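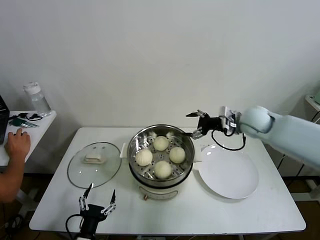 13th February – bun day

Four buns. I know, I know, four buns is not a lot of buns for the amount of flour that ended up on my sweater, but I only wanted to test the steamer before I go making a mountain of them, and four fit in the basket with a decent gap between them. One at the back, one at the front, one on each side. I do love a bit of order with my dough.

So the new steamer. Well, new to me. I bought it from the secondhand shop on the Trovelow road back in October and then it sat in its box on top of the closet all through the holidays, which is how I treat most of the things I buy in a fit of enthusiasm (see also: the bread stone, the pasta drying rack). It's cream and white, with a little panel on the front and a tiny reddish-brown knob down low, and it has those stubby white handles on both sides, so it looks like it's got ears. The printing on the panel is so faint I gave up trying to read it and went looking for the manual. The manual was not in the box. The manual, I suspect, was never in the box.

I've wanted to make these ever since the bakery in Zorkcombe quit doing them. They used to have them in the window on a tray with a dish towel half over it, and you had to get there before ten or forget it. Then one week there were scones on the tray instead and that was the end of that. I have nothing against scones! But I didn't walk down that hill for a scone.

The dough was the easy part, or it should have been. Flour, yeast, a little sugar, warm water, a spoonful of oil. I kneaded it on the counter with the radio on and let it go until it was smooth, and then I put it under a towel near the heater and went off to fold laundry and forgot about it for longer than I meant to. It had climbed right up to the top of the bowl by the time I came back. Pushed it down, felt a bit mean about it, carried on.

The filling is cabbage, scallion, mushroom and a lot of white pepper. The cabbage has to be salted and squeezed first, and I mean really squeezed – I stood over the sink wringing it out in a dishcloth like I had a grudge. Last year I skipped that part when I made dumplings and they all split along the bottom and we don't talk about it.

Then the pleating. Oh boy. I watched the same short video so many times that I could hear the music in my head while I brushed my teeth. You hold the circle of dough in one hand, and you pinch and turn, pinch and turn, and your thumb is supposed to stay in the middle holding the filling down. My thumb did not want to stay in the middle. My first try looked like a change purse, so I fried it flat in a pan and ate it standing up at the stove (delicious, for the record). The next ones came out so much better that I got a little cocky. They've got proper twisted tops! Pleats and everything! If you squint at the one on the left it could have come out of that bakery window.

I put the steamer on the white table, because there isn't one clear foot of counter in my kitchen right now. The Karagiannis cookbook is open on one side, the flour bin is on the other, and the dish rack takes up the rest. It's nice over by the plain wall anyway. It's a good big table and I could lay the glass lid flat to the left of the pot and have the big round plate waiting on the right. I picked the largest plate I own, which looks a bit silly for four buns. But they do need room, they stick to each other like crazy if they touch.

One thing I wasn't sure of was whether to line the basket. It's stainless steel with holes all over the bottom, and my aunt always used squares of paper under hers, and the cookbook says cabbage leaves. I had used up the cabbage. I did look for paper, found a single crumpled sheet the size of a bookmark, and decided to trust a wipe of oil. Note to self: buy parchment.

The Movside market had the good flour again, the fine soft kind in the blue bag, so I got 2 bags and had to carry them home on my hip. I think it makes a difference. Everything is paler and the dough feels like an earlobe, which is what you're told to look for, and I spent part of the afternoon pinching my own ear with a floury hand to compare.

Things I want to do differently next time:

Roll the circles thinner at the edge and leave the center fat. I rolled them all one thickness and there was a big knot of dough on top of each.

More white pepper. I said a lot, but I want a LOT.

Try a sweet one. Red bean, or maybe black sesame if I can find the jar that I know is at the back of the cupboard.

Make the dipping sauce before the buns, not in a panic after.

I'm going to write the dough recipe inside the cover of the cookbook so I stop using the back of the electric bill. And there's half the filling left in the fridge in the yellow bowl, so it's noodles with cabbage tomorrow, and I still have to get the dried dough off the counter before bed. It's gone like cement.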